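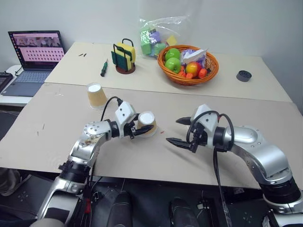

PKG 519 Paper Packaging Forms
Dramivgate Technical College, Department of Packaging
Handout for Unit 4: The Tapered Paper Cup
Room 1265

Read before the lab session. Bring a ruler, a soft pencil and a calculator with trig functions.

4.1 Terms

A one-piece tapered cup has a sidewall, a bottom disk and a rim. The sidewall is cut flat as a blank, wrapped on a mandrel and joined at the side seam. The bottom disk is crimped into the lower end of the sidewall, which is folded inward over the edge of the disk. The fold forms a short skirt, and the disk sits slightly above the lower edge of the skirt. The recess between disk and edge is called the bottom recess.

The rim on a drinking cup is normally rolled outward into a bead. The bead stiffens the mouth, gives the lip a smooth edge and provides a seat for a lid.

In these notes, "top" always means the mouth and "bottom" always means the disk end, whichever way up the cup is standing. Mixing these up is the most common source of wrong answers on the worksheet.

Symbols:

R = outside radius at the mouth, ignoring the bead
r = outside radius at the bottom
H = height along the axis
s = slant height of the sidewall
a = half-angle of taper, measured between the wall and the axis
t = thickness of the board

4.2 The sidewall blank

The sidewall is a truncated cone. Flattened, it becomes a sector of a ring. The slant height is

s = square root of (H squared + (R - r) squared)

and the half-angle follows from

sin a = (R - r) / s

Extend the wall down to the point where the cone would close. The distance from that point to the mouth is the outer radius of the blank:

outer radius = R / sin a
inner radius = r / sin a

The angle of the sector, in degrees, is 360 times sin a. For a half-angle of 5 degrees the sector angle is 31.4 degrees, before any allowance for the seam. Add the seam overlap along one straight edge, the skirt allowance along the inner arc and the bead allowance along the outer arc.

Grain direction matters. Board bends more easily around an axis parallel to the grain. For the wrap alone, grain running from mouth to bottom is preferred. The bead is rolled across that direction, so the board has to stretch around the circumference without splitting. Cracks at the bead on a trial cup usually point to dry board or too small a bead radius.

4.3 Nesting

Cups stack because they taper. If the walls were the only contact, one cup would drop into the next until the gap between them closed, leaving an axial offset of

p = t / sin a

A small half-angle therefore gives a larger offset from wall contact, and it also makes the cups jam. In practice the stack should rest on a stop: either the bead of the upper cup on the bead of the lower, or the skirt of the upper cup on a feature inside the lower. The pitch p is then set by the stop, and it must be greater than t / sin a so that the walls keep a small clearance.

Height of a stack of n cups:

stack height = H + (n - 1) p

For a sleeve of 100 cups, this is H + 99p. An error in p is multiplied 99 times. Measure the pitch over a long stack and divide; do not try to read it from two cups.

Sticking in a nested stack has three usual causes: wall contact, a partial vacuum under the upper cup as it is withdrawn, and coating that has not fully set. Check in that order. Wall contact leaves a rubbed band on the outside of the cup.

4.4 Standing on the rim

Empty cups are often set down mouth first. The support circle is then the wider of the two, and the cup encloses the patch of tabletop under it. The angle at which the cup tips is given by

tan (tip angle) = support radius / height of center of gravity

For an upright cup the support radius is r. For an inverted cup it is R. The bottom disk adds weight at one end and the bead adds weight at the other, so the center of gravity has to be found for each cup and each position. Salel cups and Vakotico cups of the same nominal size will not give identical results.

On a smooth, level surface an inverted cup touches all the way around if the rim is true. Rocking shows an uneven bead or a mouth pressed out of round. Test on a clean part of the table. A crumb or a scrap of board under the rim produces the same rocking and has spoiled a good many readings.

4.5 Wall stiffness

Pressed from both sides, a cup deforms least near the disk and most partway up the wall. The disk holds the circle at one end, and the bead holds it less firmly at the other. Report sidewall stiffness with the height of the pressing point, measured from the bottom. A value without a height is not usable.

Press at right angles to the side seam unless told otherwise. The seam is a double thickness and raises the reading when it lies under the contact. Use a fresh cup for every reading. A wall that has once creased will crease again at the same place under a lower force.

4.6 Lab work

Set out two cups of the same type on the bench. Mark the tabletop lightly in pencil so that each cup goes back to the same position. The Solberg calipers are in the top drawer; zero them closed before use.

Record R, r and H for each cup. Calculate s, a and both blank radii. Slit one cup beside the seam, remove the disk, flatten the wall and compare the measured radii with your calculated values. State the difference in millimeters.

Worksheet problems 1 to 6 cover sections 4.2 and 4.3. Section 4.5 is taken up again in Unit 6 with filled cups.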